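Ollar Twin Bench Cell – demonstration day notes and product summary

Home > Equipment > Assembly and rework > Two-arm cells > Ollar Twin Bench

Status: on our watch list, not yet stocked
Supplier: Pitkänen
Seen at: Cletport, 16 April 2022
Reviewed by: Teguh Wijaya

We list equipment on this site once one of us has stood in front of it. The brochure for the Twin Bench says it will "populate and service desktop hardware unattended", and a few customers in the refurbishing trade have asked us for a price on the strength of that line. So Kazue Takagi and I drove up from Korkville for the open day to see how much of it holds up.

What you get is a pair of arms, the grippers, a fixture tray, the controller and a licence for the teaching software. The bench is extra. So is guarding, if your site needs it, and so is any fixture work beyond the standard tray. Read the quote carefully, as the headline price we were shown at first left out all three.

The job on show was fitting parts to a desktop tower lying on its side with the panel off. Hard drive, processor and memory are presented in a moulded grey tray beside the machine, and the arm works between the tray and the case.
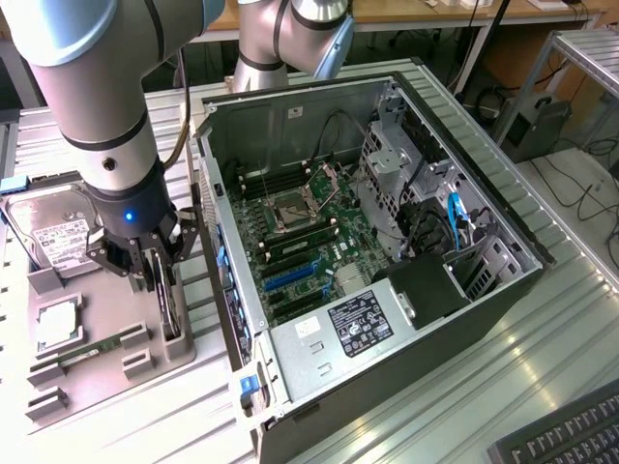
My first question was who loads the tray. Sota Hirano, who ran the demonstration, said an operator does, and that the position of each part matters. Fair enough, but that is a person's time and it doesn't appear anywhere in the savings table in the brochure. If you are paying someone to set out a processor and a stick of memory neatly in pockets, you should ask what it would cost to have them put the things in the computer while they are there.

My second question was about cases. Every refurbisher I know gets whatever comes off the truck. Mr Hirano's colleague Asuka Higuchi was straightforward about this: each new chassis has to be taught, and she would allow a full shift for an unfamiliar one. After that the program can be stored, with room for 500 on the controller. I'd like to meet the shop that has taught it 500 cases. For a leasing company sending back 2288 of the same model, I can see the sums working. For a mixed pallet I can't.

Cables were the part I pressed hardest on. Anyone who has worked inside a tower knows the board itself is the easy bit. It's the power leads and the odd fan wire lying where you want to put your hand.
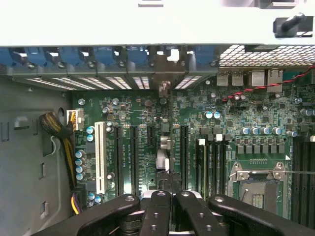
Ms Higuchi's answer was that loose wiring should be dressed before a cycle starts, again by the operator. There is a force limit that stops the arm if it meets something unexpected, and you can set it yourself. She would not give me a figure for how often it trips on a live line, and I would sooner have that than a made-up one. Kenta Ebihara from the Pitkänen service desk has promised us the logs from their own trial, nearly 70 hours of running. We will post them here if they arrive.

Kazue liked it more than I did. She thought the teaching screen was well laid out (she had a simple pick worked out before the coffee came round) and reckons a technical college could get good use out of one. I'll give her that. The wrist lights are easy to spot from across a room too, handy if you are the one being told to keep clear.

Socket work is where I'd hold off. Bent contacts are the most expensive mistake in this line of work, and "designed for delicate insertion" on page two is not a warranty. We asked whether damaged boards are covered during commissioning. They are not.

Ordering and trials

No price is published while the options list is still moving. Call the Korkville counter and ask for Teguh or Kazue. Pitkänen will run a sample trial on your own hardware at Cletport if you send at least 100 units of one model, freight at your cost both ways. Ask for the cycle logs in writing before you ship anything.

Spare finger sets, extra trays and the bench are quoted separately. Lead time on trays was given to us as "a few weeks", which I would double.

Related: single-arm bench cells, anti-static matting, manual rework stations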